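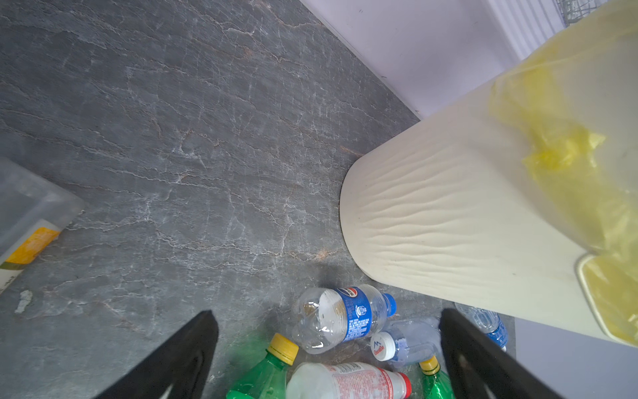

Os patos de postura sujam mais que as galinhas, e quase todas as mensagens que recebemos começam por este assunto, por isso respondemos já. Um pato adulto bebe muito, salpica muito e deixa a cama molhada à volta do bebedouro em poucas horas. Quem cria os patinhos dentro de casa nas primeiras semanas deve escolher uma divisão com chão duro, fácil de lavar. Um chão escuro com aspecto de pedra, com veios brancos e cor de ferrugem como o da fotografia, disfarça bem os salpicos entre duas lavagens, mas é preciso lavá-lo na mesma. Para a cama suja usamos um caixote alto com um saco de plástico virado para fora na borda, e mudamos o saco cada dia, também quando está só meio cheio. A palha molhada pesa mais do que parece e o saco rasga-se.

Perguntas frequentes sobre os nossos patos
Criação Hakala – patos de postura e ovos para incubar
Última actualização: 9 de janeiro de 2018

Que patos é que vocês criam?

Criamos uma só linha de patos Khaki Campbell, a que chamamos linha Wernham, e um pequeno grupo de corredores indianos de cor truta. Não temos patos mudos, nem Pequim, nem gansos. Recebemos muitos pedidos de patos para carne e a resposta é sempre a mesma: um Campbell é um animal leve, e quem quer um assado para seis pessoas fica desiludido.

De onde vem a linha Wernham?

Os primeiros casais vieram de Prys Jarman, criador galês, que trabalhou a linha durante muitos anos e seleccionava sobretudo a postura de inverno. A cor, para ele, vinha em segundo lugar. Por isso alguns dos nossos machos têm a cabeça um pouco mais clara do que o padrão pede. Se procura animais para exposição, escreva-nos antes e dizemos com franqueza se temos alguma coisa para si nesse ano.

Quantos ovos põe uma pata por ano?

Depende da idade, da luz e do alimento, e depende muito da paciência do dono com as raposas. Uma boa pata Campbell, no primeiro ano, pode pôr quase todos os dias durante meses seguidos. No segundo ano põe um pouco menos e os ovos são maiores. Não damos um número garantido. Temos patas irmãs, criadas no mesmo parque, e uma põe muito melhor que a outra.

A melhor pata que tivemos até hoje tinha a anilha 1703. Pôs até à velhice e passou aos filhos um carácter bastante teimoso.

Preciso de um lago?

Não. Precisam de água funda o suficiente para meter a cabeça inteira, para limpar os olhos e as narinas. Um alguidar chega para três ou quatro patas, se a água for mudada todos os dias. Um tanque onde podem entrar e nadar é melhor para as penas e dá-lhes muito gosto. O nosso tanque maior leva 3000 litros e no verão fica verde em poucos dias. A água que sai vai para as árvores de fruto, que agradecem.

Não ponha a água dentro do abrigo da noite, a menos que tenha um ralo ou uma grelha por baixo. Se a água fica fora, a comida também fica fora: os patos nunca devem ter ração seca sem água ao lado.

Posso juntar patos e galinhas?

Pode, num espaço grande e com abrigos separados. As galinhas gostam de cama seca e dormem em poleiro. Os patos dormem no chão e molham tudo. No mesmo abrigo, as galinhas acabam por respirar ar húmido toda a noite e os patos acabam por apanhar com os dejectos por cima.

Há ainda a questão dos machos. Um pato macho sem fêmeas suficientes pode tentar acasalar com galinhas e feri-las gravemente. Se não tem pelo menos quatro patas por macho, deixe as espécies separadas.

Preciso de um macho?

Para ter ovos de comer, não. As patas põem da mesma maneira. Para ter ovos fecundados, um macho para cinco ou seis patas Campbell é uma boa medida. Dois machos com três patas é uma receita para pescoços sem penas.

Como distingo os machos das fêmeas?

Pela voz, a partir das seis ou sete semanas. A fêmea grasna alto e claro, o macho tem uma voz rouca e baixa, como uma pessoa constipada. Mais tarde aparecem no macho as penas enroladas por cima da cauda. Nos primeiros dias de vida é possível ver o sexo pela cloaca, mas é um exame que pode magoar o patinho e não deve ser tentado por quem nunca aprendeu com outra pessoa.

Vendem patinhos de um dia?

Vendemos, de março até junho, só para levantar aqui na quinta. Não enviamos patinhos pelo correio nem por transportadora. O mínimo é de três, um patinho sozinho chora dia e noite e cresce mal.

Vendemos os patinhos sem sexar, portanto em cada grupo virão machos. Quem quer só fêmeas pode esperar pelos patos de oito semanas, que custam mais e costumam estar todos reservados já no fim do inverno.

E ovos para incubar, enviam?

Sim, em caixas com espuma, dentro do continente. No ano passado enviámos 1048 ovos e a maioria chegou inteira. Um ovo inteiro por fora pode, porém, ter a câmara de ar solta por dentro, e isso só se vê com a lâmpada. Quando receber a caixa, deixe os ovos em repouso um dia inteiro com a ponta fina para baixo, à temperatura de um quarto fresco, antes de ligar o que for.

Não garantimos a eclosão de ovos enviados. Os ovos partidos na viagem são substituídos, com uma fotografia tirada no dia da entrega.

Quanto tempo leva a incubação?

Vinte e oito dias para as nossas duas raças. Às vezes o primeiro patinho pica a casca no dia vinte e seis e o último sai no dia vinte e nove. Quem nos escreve preocupado no dia vinte e oito recebe quase sempre a mesma resposta: espere mais um dia e não abra a tampa.

Trabalhamos com 37,5 graus em incubadora com ventilação. A nossa é uma Tukden já antiga, com viragem automática, e mesmo assim confirmamos a temperatura com um segundo termómetro. Os ovos de pato pedem um pouco mais de humidade do que os de galinha nos últimos três dias. Nessa altura paramos também a viragem.

Devo lavar os ovos antes de incubar?

Se estão limpos, não. Se têm um pouco de lama seca, raspe com uma escova macia. Os ovos muito sujos não valem o risco: um ovo podre que rebenta na incubadora estraga os outros, e o cheiro fica na divisão uma semana.

O que comem os patinhos?

Uma ração de arranque para patos, em migalha. Se só encontra ração para pintos, escolha uma sem medicamentos e junte levedura de cerveja. Os patinhos precisam de mais niacina do que os pintos, e a falta dela vê-se nas pernas: caminham mal, sentam-se muito, os joelhos incham. Apanhado cedo, o problema costuma corrigir-se com o alimento. Se não melhora em dois dias, vá ao veterinário.

Não dê pão. Sabemos que toda a gente deu pão aos patos no parque em criança, também nós. Enche o papo e não alimenta. Ervilhas, alface cortada fina e minhocas são bem melhores como guloseima. Para as folhas, ponha-as a boiar na água, é assim que eles gostam mais.

Quando podem ir para a água?

Debaixo de uma mãe pata, desde o segundo dia, ela trata deles. Sem mãe, só por uns minutos, em água morna e baixa, sempre debaixo de olho, e depois logo para debaixo da lâmpada. As penas ainda não estão protegidas e um patinho molhado arrefece muito depressa. Deixamos os nossos nadar livremente quando têm as penas do peito completas.

Os patos fazem muito barulho?

As fêmeas, sim, sobretudo de manhã quando ouvem a porta e à tarde quando acham que o jantar está atrasado. De noite costumam estar calados, se não há nada a rondar o abrigo. Os corredores são mais nervosos e comentam tudo o que passa na estrada. Fale com os vizinhos antes de comprar. Uma meia dúzia de ovos por semana ajuda bastante na conversa.

Que espaço devo contar?

No abrigo da noite, meio metro quadrado por pata é um mínimo aceitável, e mais é sempre melhor. No exterior, quanto mais pequeno for o parque, mais depressa vira lama. O nosso grupo de reprodução tem um prado de 600 metros quadrados dividido em duas partes, com mudança sempre que a erva fica rasa.

Feche-os todas as noites. Uma vedação baixa segura os patos, porque estes quase não voam, mas não segura a raposa nem a fuinha. A rede do abrigo deve ser soldada e de malha pequena. A rede de galinheiro fina, de malha torcida, abre-se com os dentes.

Como faço uma reserva?

Por escrito, com o nome, o número de animais e a semana que prefere. Respondemos por ordem de chegada. Não pedimos sinal pelos patinhos; pedimos pelos patos de oito semanas, e devolvemos o sinal se formos nós a falhar.

Para o levantamento, traga uma caixa de cartão com furos e o fundo coberto de palha ou de uma toalha velha. O papel de jornal escorrega e faz mal às pernas dos pequenos. Se passar por Rendton, o caminho da quinta é o segundo à direita depois da ponte. O portão está sempre fechado por causa dos cães, por favor toque a campainha e espere um pouco.

Posso visitar a quinta antes de comprar?

Sim, com marcação, excepto durante a época das eclosões. Pedimos que não venha com as botas que usa nas suas próprias aves. Temos umas à entrada, de vários tamanhos, e um tapete com desinfectante.

Em que línguas respondem?

Português, finlandês e inglês. As mensagens em português são respondidas por mim e peço desculpa pelos erros de gramática que ainda faço. Se alguma instrução não ficou clara, pergunte outra vez sem vergonha nenhuma, sobretudo quando se trata de temperaturas.

Toivo Mäkelä
Criação Hakala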